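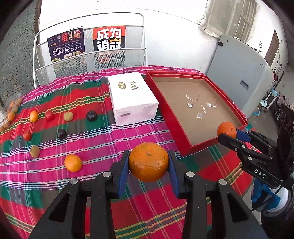 Why do oranges have such thick, bumpy skin?

The peel protects the juicy part of the fruit. It keeps water in and helps to keep insects and mold out. The tiny dimples on the outside mark small pockets filled with oil. This oil gives an orange its strong smell.

Skins of many kinds

Every fruit has an outer layer, and no two kinds are quite the same. A kiwi has thin brown skin covered with short fuzz. A plum is smooth and can be a very dark purple. A cherry tomato is smooth as well. Many people call it a vegetable, but scientists call it a fruit, as it grows from a flower and holds seeds.

The kumquat is a small relative of the orange. Most people eat it whole, peel and all. The peel tastes sweet and the inside tastes sour.

Are spots a problem?

An orange may have dark spots or scuffs on its peel. Such marks are often made when the fruit rubs against a branch in the wind. They seldom change the taste. A soft, wet or fuzzy patch on an orange is different - that fruit should not be eaten.

Try it at the table

Place several kinds of fruit on a tablecloth, with a little space between them. Close your eyes and ask a partner to hand you one. Feel the skin and smell it before you give your answer. Then ask an adult to cut the fruit open, and compare the thickness of each skin. Clear plastic spoons are useful for scooping out a kiwi.

Visitors to the Nornandale Children's Garden may see 61 kinds of fruit tree. The kumquats are kept in the glass house, where Jabari Simiyu leads the peel and seed table each September at 10 a.m.

Related items
How Seeds Travel
What Is a Berry?
The Ponel Orchard Map
Why Leaves Change Color
Fruit Words to Know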